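Ticket 3169 - Mesh office chair, gray smears on backrest and slow sinking
Status: open, waiting on parts
Opened by: Uwe Hellwig
Handled by: Helmut Schmieder

Uwe, 8:40 am
Hi Helmut, me again with the chairs! We got the black mesh ones from Brarnema back in April and I've been pretty happy with them, but one of them has two problems now. First, the backrest mesh has gray smeary patches that show up whenever the light hits it. Second, the seat sinks. I sit down at a normal height and by the time I've read my email my knees are up by my ears. I weigh 200 pounds, if that matters for the gas lift. The other chair is fine, same model, same order. Do I send the whole thing back or can this be fixed here?

Helmut, 9:15 am
Morning Uwe. Don't send it back yet, the return shipping on these is a pain and I've fixed a few. Let's take the two things separately.

For the mesh: what have you cleaned it with so far? And is it smeary on both sides or only the back?

For the sinking: pull the lever up, raise the seat all the way with nobody on it, let go, and sit down without touching the lever. Tell me if it drops right away or creeps.

Uwe, 9:50 am
OK so it creeps. I measured with a tape against the desk leg and it lost 6 cm over a phone call (long call, but still). Lever feels normal, springs back on its own.

The mesh, well, I used the Clorora spray from under the sink. Squirted it straight on and rubbed with a paper towel. It looked great for one afternoon and then the patches came up. Mostly the back side, up high near the top edge.

Helmut, 10:20 am
Yeah, that's the Clorora. It's a good cleaner for tile and cabinets but it leaves a film on mesh if you don't rinse it, and the paper towel fluff sticks in the film. I did the same thing to my own chair last year. Try this:

1. Vacuum the mesh both sides with the soft brush.
2. Bowl of lukewarm water, one small drop of dish soap.
3. Soft cloth, wrung out hard, and go from the top down. Don't scrub in circles, the lint just travels.
4. Second cloth with plain water, same direction.
5. Leave it alone until it's dry, then look at it from a low angle with the lights on.

Do the armrests while you're at it, but keep water away from the joints.

For the seat, turn the chair over and check that the lever isn't resting on the valve button at the top of the cylinder. There should be a little play. If there's play and it still creeps, it's the cylinder.

Uwe, 1:30 pm
Turned it over. There's play, you can wiggle the lever a bit before it touches anything. So I guess it's the cylinder - bummer. Starting on the mesh now, from behind so I can get at the high part first. Picture attached.
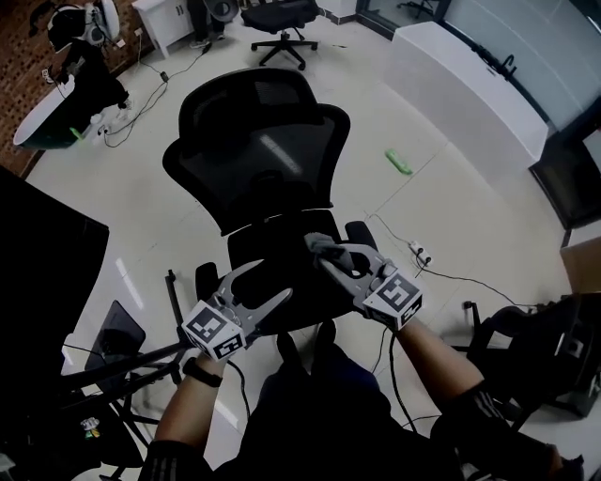 Attachment 1: the mesh chair from behind, gray cloth in hand

Helmut, 1:55 pm
Thanks, that helps. The cylinder doesn't care about the backrest, but I can see the shine across the mesh. Careful with that one, a streak of light from the ceiling looks a lot like film. Roll the chair a couple of feet and look again. If the bright streak moves, it's a reflection and you can quit rubbing.

Uwe, 3:10 pm
Ha, one of them moved! The two patches near the top edge were real and they're mostly gone after the second rinse. There's still a faint one low on the left that I'll go over again tomorrow.

Helmut, 3:25 pm
Good. I've ordered a Presirex cylinder, order number 3892, standard size. Please read me the number stamped on the old one before I confirm, it should be on the side under the plastic sleeve. Use the other chair until then.

Uwe, 4:05 pm
Sleeve won't budge. Is it clipped or glued?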